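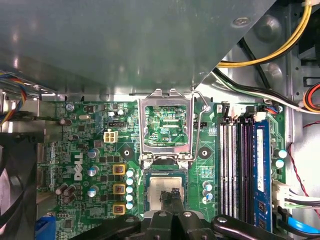
Ukov parallel gripper, long-term review

I've had the Ukov two-finger gripper bolted to the end of my arm since November, and people at the shared workshop keep asking me if they should get one, so I'm finally writing it all down. Short version: I like it a lot, I'd buy it again, and I have complaints.

Posted 2025-07-24, and I paid for it myself.

First, what I'm doing with it. My project is an arm that can do the fiddly parts of PC teardown and rebuild. Old office desktops, mostly, Dells and the like, which you can get for next to nothing and which nobody cries over if a memory slot gets bent. The part I care most about is the CPU: lever up, bracket open, chip out, chip back in. It's a horrible test for a gripper! The processor is thin, the socket doesn't give you much room on any side, and there are capacitors standing right next to it waiting to be whacked.

Before this I had the Jekamow kit, the one with the printed fingers and the hobby servo. It's a fun weekend build and I don't regret it, but the fingers had so much slop that I could wiggle the tips with my pinky. Fine for picking up foam blocks. Put it over a motherboard and I was flinching the whole time.

The Ukov is a different animal. Fingers stay parallel through the whole travel, and after 27 practice runs on the same dead board I still can't feel any play at the tips. It came fully assembled in a box with 2 spare finger pads, a cable, a bag of bolts and a manual that I'll get to in a minute. Mounting took me one evening, and most of that was hunting for the right hex key (the bolts are small and the one in the box was the wrong size, thanks guys).

What it does well is go slow. You can close it at a crawl and set a force limit, and it respects that limit. For chips I run it near the bottom of the range. The grip holds the edges of the heat spreader without me worrying about it, and when it's pressing down instead of pinching, the fingertips are flat enough to settle on the top of a processor nicely. The RAM is easier than the CPU, by the way. There's more to hold on to. If you're starting out, practice with a memory stick and leave the socket alone for a while.

Now the complaints.

It's wide. The fingers themselves are slim and I have no problem with those, but the body and the two arms behind them spread out a lot, and inside a desktop case that matters. There's always a drive cage or a folded sheet-metal panel or a bundle of power wires in the way. I've had to come in at some pretty weird angles, and I spent most of one Saturday rerouting cables in a case just so I could reach a fan plug. If your work is on an open bench you'll never notice. If you're working down inside a box, measure first. Measure at the widest point, too, because the drawing in the manual only shows it with the fingers closed.

The manual! It's nine pages and three of them are warranty. The section on force calibration tells you to "adjust as required" and that's it. I ended up calibrating with a kitchen scale, which worked great, but come on.

The finger pads also pick up thermal paste like you wouldn't believe. It's black on black so you don't see it, and then you find a gray smudge on the next thing you touch. I wipe them with alcohol between chips now. Mine are starting to look a little shiny at the tips, but they still grip.

And the lever. The retention lever on these sockets has to be pushed down and a bit sideways to unhook it, and parallel fingers are not the tool for that. I gave up and do it by hand. Somebody at the workshop has the Astley with the swappable hook tip and it handles the lever fine, though it costs a good bit more and the thing is even bulkier, so I'm not tempted yet. I might print a hook that clips over one finger. If I get it working I'll post the file.

Software is okay. The driver installed without a fight, the position readout is steady, and it's only dropped its connection on me once or twice (could have been my cable, which was zip-tied way too tight at the wrist). I talk to it from a little sequencing program I named Maillard, after the browning thing, since I wrote most of it while waiting on dinner. It took me one afternoon to add the Ukov to it, and a good chunk of that afternoon was me reading the position units wrong.

So who's it for? If you're doing small parts on a home-built arm and you've outgrown hobby servos, I'd say go for it. If you're sorting blocks or handing yourself screwdrivers, save your money and stick with the Jekamow, really. And if everything you want to grab is at the bottom of a narrow case, see if you can borrow one for a day before you order.

Four stars out of five. I'd have given it the fifth for a proper manual and the right hex key.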